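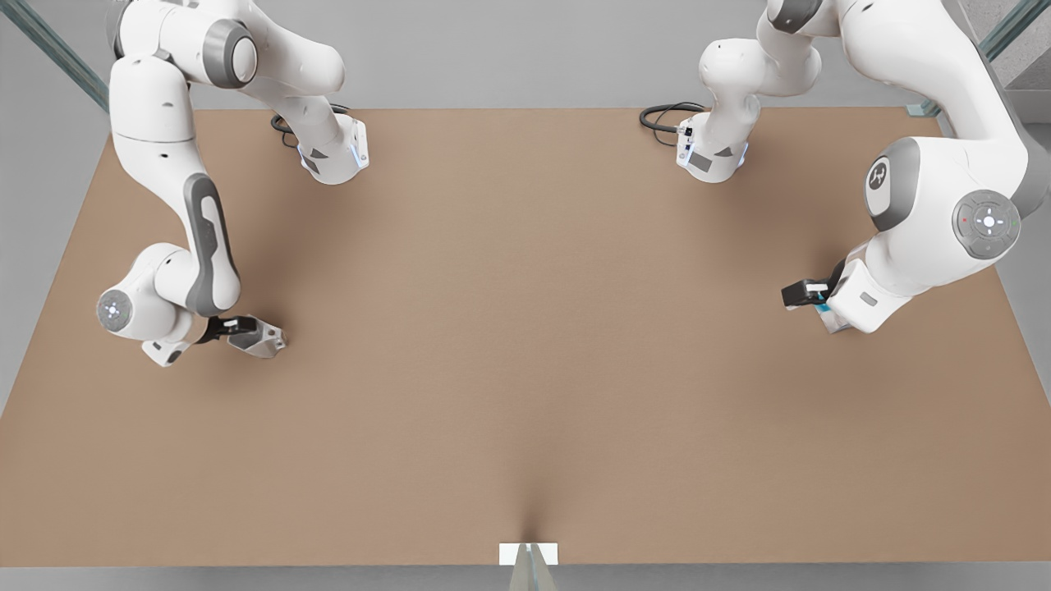 Sep 20, 2022

Quick one, bus in a bit. Long day in the sim lab and my eyes hurt.

Got the two arms loaded and standing still over the table, finally. No drifting, no exploding on startup. Yesterday the left one spun like a fan every time I hit play and Ga-eun laughed so hard she had to leave the room. It was my joint limits, I had degrees where it wanted radians. Two evenings gone on that.

So the table is bare and the grippers are empty and that's as far as we are. Task for the club demo is still the handover: right arm picks up the block, passes it to left arm, left arm puts it down on the other side. Sounds like nothing. Thaís wants to do a cup. I said block first, she said block is boring, we agreed on block until it works 5 times in a row and then cup. Wrote it on the board so she can't argue.

Silvana came by around four and asked why the grippers sit so far apart at the start. Didn't have a good answer. I copied the home pose from last year's Trindade files and never thought about it. She thinks we lose time on every run just closing the gap, and she's probably right, but if I start them closer the elbows might hit when they both swing in. Have to test. Also the left gripper is a bit off from the right one and I can't tell if that's the pose or just the angle I'm looking from. Check the numbers tomorow, don't trust eyes.

Reinaldo's rule: 800 clean episodes before anyone trains anything. We have 38. All from the old one-arm setup so probably zero really. He says they count for morale. Thanks.

Math: if Iolanda and I both do evenings we could maybe get there before November. She's faster than me with the controllers by a lot. I keep getting left and right mixed up because the robot faces me, its right arm is on my left, and I reach with the wrong hand every single time. Put a sticker on each controller. Still did it wrong. Iolanda says stop thinking about it and just pretend I'm standing where the robot is. Doesn't work for me at all!

Other stuff to remember:
ask Thaís where she put the block model, the one in the shared folder has no weight set
cables look nice but do they collide with anything?? turn off and see if it runs faster
rename the project folder, it still says Multero_test_final2
send Reinaldo the form for the Sunavari room, he's asked me twice
pay Silvana back for lunch

Physics quiz and I have read nothing. Chapter 4 on the bus, if I get a seat. Mom called too, have to call her back before ten.

Ga-eun just texted that she's going to try the closer start pose tonight from home. Told her save a copy first. She will not save a copy. I'll make one now before I go, where did I put the drive

ok found it. Copied. Running.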